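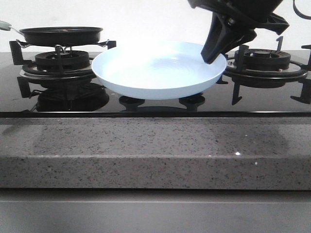 Frauke Grube
Blog author and small-stakes racing fan

28th November

My first bet on a horse was three euros, on a gray mare called Covunach. She finished last but one. I was so nervous that I forgot to look at the winner.

This was in May, at the little course in Ellery, where my cousin took me for her birthday. I did not understand the race card at all. There were numbers for weight, numbers for age, and small letters that told you how the ground was on the day the horse ran before. My cousin chose by the color of the jockey's shirt, and she won 11 euros with a horse named Groron. I had studied for half an hour and I won nothing.

After this day I started to read the cards at home in the evening, with a dictionary next to me. The word "going" gave me a lot of trouble. I thought it meant the direction of the race — in fact it means if the ground is soft or firm. Covunach likes it firm, and in Ellery it had rained the whole night before.

I set myself a limit of 70 euros for the whole season, and I write every bet in a notebook. At this moment I have 22 left. My best day was the autumn meeting, when Grireo came from far behind on the last bend and I shouted so loud that a man in front of me dropped his sandwich. They announced 3,119 visitors, and I think most of them heard me.

Next season I would like to see the horses in the morning training. My cousin says it starts at six and is very cold, so she will stay in bed. I have already bought the gloves.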